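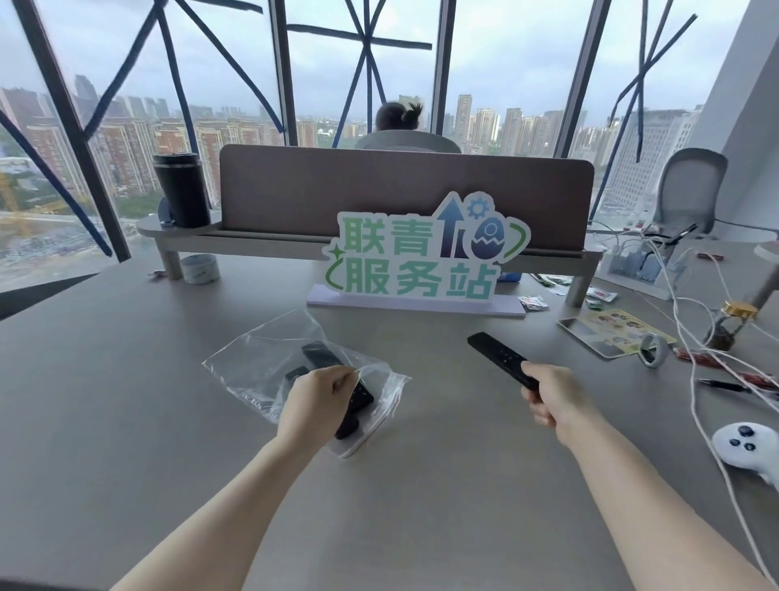
How long do borrowed items stay out of a shared office supply desk?
Most come back the same working day. In our records the long loans were mainly chargers and adapters, and these were also the items most often written off.

4.2 Loan records and return times

The three offices kept their records in different ways before the study. Drulthorpe used a paper book at the front counter. Clenwood had a spreadsheet that only the office manager could edit. Pisdale had no record at all, and staff left a note in the drawer if they remembered to. For the study period all three moved to the same one-page form, drawn up by Ruoxi Lu after a short trial at Clenwood. The form asks for the item, the borrower's room, the time out and the time back.

We collected 191 completed forms over eight weeks. Forms with no time out were dropped before this count. Where the time back was missing, we treated the item as still on loan until the next shelf check, so return times for those entries are upper limits. Shelf checks were done at 4 p.m. by the person on the desk.

Return times varied more by type of item than by office. Items needed for a meeting came back soon after the meeting ended, often with the next borrower waiting. Items used at a person's own desk stayed out longer. Several borrowers told Obaidul Roy that they had stopped thinking of a charger as borrowed by the second day. Reminders sent by e-mail had little effect on this group. A reminder in person worked better, but desk staff at Pisdale did not like giving them and mostly stopped in May.

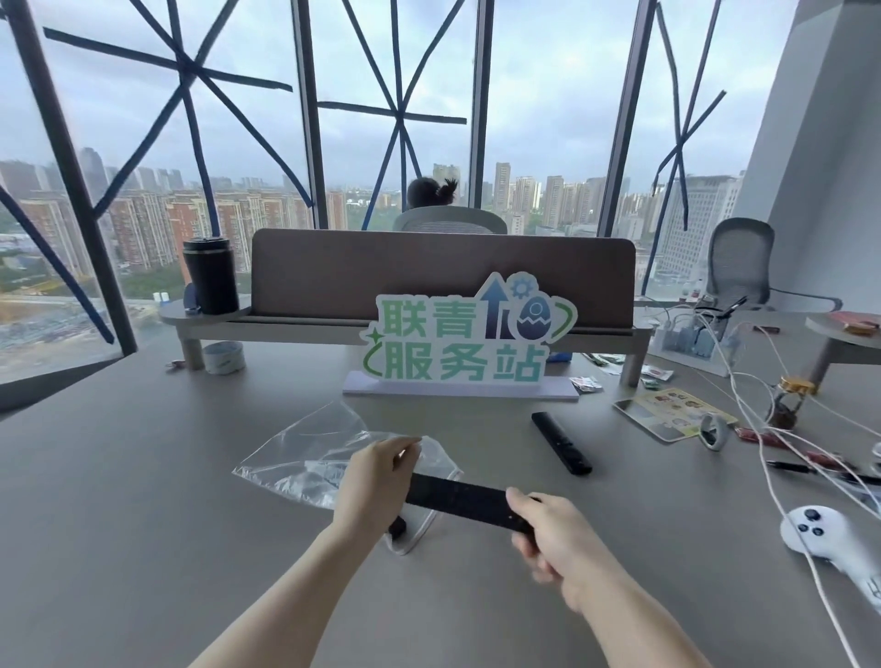
Figure 3. A service desk with its standing sign, a roll of white tape and a clear plastic bag.

Storage also mattered. Drulthorpe moved its small items from one deep drawer to labeled trays halfway through the study, following the layout in the Xue handbook. Staff there could then find an item in up to 30 seconds, and they reported fewer cases where something was marked as missing and later turned up in the same drawer. Clenwood kept its open shelf. Its missing items were nearly all cables, and we could not tell from the forms whether they had been borrowed or thrown out.

The forms do not cover items passed directly from one borrower to another. Interviews suggest this was common at Pisdale, where two teams share a corridor and the desk closes at lunch. Return times for that office should be read with this in mind. Section 4.3 looks at replacement costs, which were recorded separately by each office.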